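Fruit swap is back for June

Bring what you've got too much of, take home what you haven't. Usual hall, doors at 3.
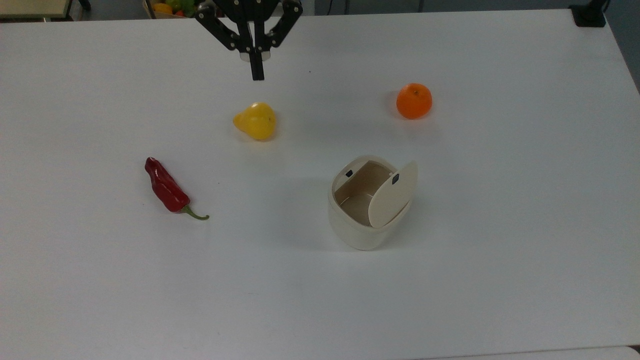

What to bring

Anything ripe or nearly. Rhubarb very welcome, we ran out in minutes last time. Gooseberries too if yours are ready - mine are like bullets still. Please no windfalls with wasps in, you know who you are. Jam is fine but put a lable on it, with the month.

Boxes

Noel Lacson has spare punnets, 73 at last count, stacked in his porch on Midtbø Lane. Help yourself, no need to knock. Carrier bags at a pinch but they do squash the strawberries.

Getting there

Viltell Road is shut at the bottom end while they dig up the water main. Come round by the school instead. Parking is tight so walk if you can, or share a lift.

Also

Leftovers go to the lunch club the same evening. Need one more driver for that, small car will do.

Still after recipes for the booklet - three so far and two of them are crumble. Savoury would be lovley. Drop them in the box by the hall door or hand them to Noel on the day.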